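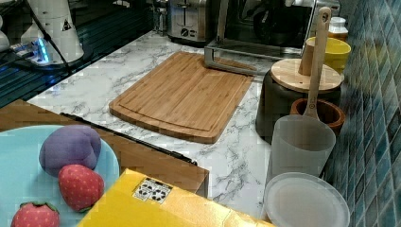
Section 4 is my favorite part of this guide, because it's where the kitchen starts acting like a kitchen. You've got the Trasano play-and-prep counter put together by now (if not, go back to Section 3 and finish the side panels), so it's time to decide where everything lives. I set mine up around the cutting board, and I'd tell anyone to do the same. Put it down first, before a single cup or jar, and turn it until your arms like the angle. Mine ended up on a diagonal across the marble pattern, with the juice groove facing up, and a plate of plush strawberries at the corner where small helpers can reach it. The lidded containers went toward the back. You'll shuffle things later and that's fine!

## 4.1 Laying out the work zone

1. Wipe the countertop with a soft damp cloth and dry it. Skip the scrubby side of the sponge.
2. Set the cutting board down and leave 11 inches clear between it and the front edge. I know that sounds like a lot, but elbows need room.
3. Put the things you grab all the time (spoons, cups, the measuring stuff) on the side of your stronger hand.
4. Line up the tall things against the wall, then the short things in front of them.
5. Stand at the counter and pretend to make lunch. Reach for everything once. If you knock something over, move it.

**Note:** The Rácz board comes in one size only. If you bought the smaller Jamena board, everything works the same, you just get some extra counter.

**Caution:** Long wooden spoons in a light plastic cup will tip it. Use a heavy crock for the long ones – I learned this with a cup full of dry rice.

## 4.2 Adding the appliances

Okay, now the bulky pieces. These take over fast, so I keep mine all on one side and leave the middle alone.

1. Start with the toaster oven. Turn it so you can get at the knobs without leaning over anything else.
2. Leave 4 inches of air on every side of it, and nothing at all on top. No mail, no bread bags, no oven mitts.
3. Put the two-slot toaster next, with its lever facing the open end so your hand isn't squeezed in.
4. Run the cords along the outside or the back. Never across the cutting board.
5. Plug in one appliance at a time while you're testing.

**Caution:** Keep the cereal boxes and anything else made of cardboard at the far end from the heat. Same goes for plush food, which belongs on a plate and not in a toaster. Tell the kids twice.

My own counter has the toaster oven and toaster on the left, a row with a mug, a crock and a jar along the tile, and the tray with the black handle on the right.

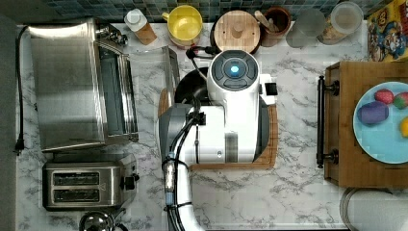 Cimuretti's help desk told me I should keep the kettle on the same side as the toasters too, so that every hot thing is in one place and the other end can be the safe end. I'd had mine over by the tray, and I moved it that Saturday. Much better.

## 4.3 Storing dry goods

1. Fill jars to 1 inch below the rim. Grains settle, and an overfull jar spills the second you open it.
2. Put the lids on straight and press until they sit flat.
3. Label the front, low down, where a hand won't rub it off.
4. Check the jars once a month and wash any that smell stale. Let them dry with the lids off for 18 hours before refilling.

**Note:** If a wooden lid feels tight in humid weather, leave it off overnight and try again. Don't sand it. The replacement lid is part 17 on the parts sheet.

Go on to Section 5 for the wall hooks and towel rail. You'll need the short screws from the second bag.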